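3.2 Tile mats and summer bedding

Of all the cooling methods that came up in our study, the woven tile mat was the one we most looked forward to writing about. It needs no power and it rolls up small. In the Rullby survey we collected 1,505 household replies on warm-weather sleep habits, and the open comment box on mats was filled in more often, and at greater length, than any other part of the form. People really do care about this! Several replies ran to a full page, with notes on which side of the bed wears out first and how the cord loosens at the corners.

A tile mat works mostly by contact. The small hard pieces carry heat away from the skin faster than a cotton sheet does at first touch, and the gaps between them let some air move under the sleeper. The effect is strongest in the first part of the night and fades as the tiles warm up, so many sleepers told us they shift to a fresh patch (one called it "chasing the cold side," a phrase we have happily adopted in the lab). The mat also stays on the bed all day in most homes, where it serves as a place to sit, sort laundry or nap.

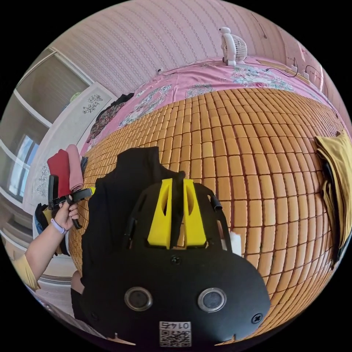 Figure 4. Woven mat of small rectangular tan tiles on a bed, with a black garment on top.

What goes under the mat matters more than we expected. In the Haworth trial we compared 2 arrangements, the mat laid straight on the mattress and the mat laid over a fitted sheet, and asked each sleeper to spend seven nights on each. Bare mattress gave the cooler first hour. The sheet won on nearly every comfort question, though, mainly because the mat slid less and the edges did not catch on the mattress cover.
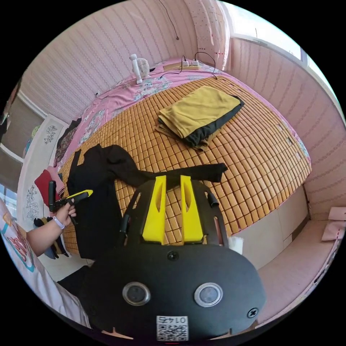
Sleepers who kept the sheet also tended to leave it showing at the head end, where the pillow goes, and this small habit turned out to be a lovely piece of practical design. The face and neck rest on cloth while the back and legs get the benefit of the tiles. We had not thought to include it in the trial plan, and we would gladly build a whole study around it.

Care came up again and again. The usual routine is a wipe with a damp cloth, then an airing in the shade before the mat goes back on the bed. Direct sun was blamed for brittle cord in many of the comments. For the wear tests we used the Plotex rub rig at our Getusard site and looked at the cord between tiles after each run. The cord gave out well before the tiles showed any real damage, which matches what owners wrote. Winter storage is a subject of its own, and we return to it in Section 5 along with the question of folding against rolling.

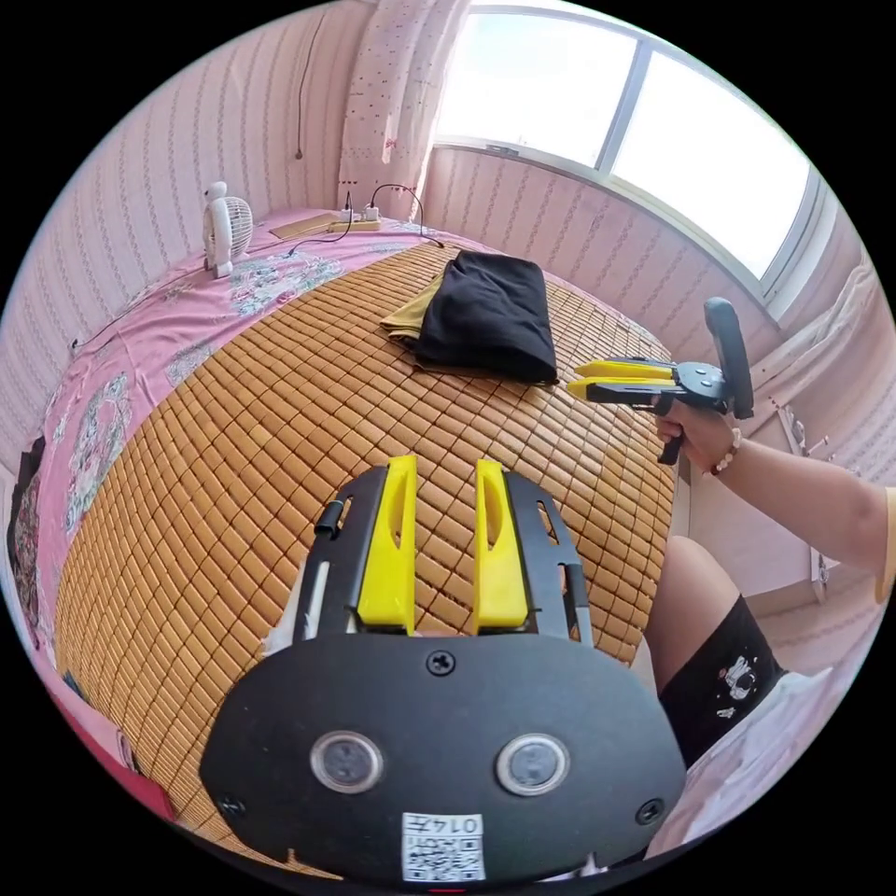

Figure 5. Further view from the same setting as Figure 4.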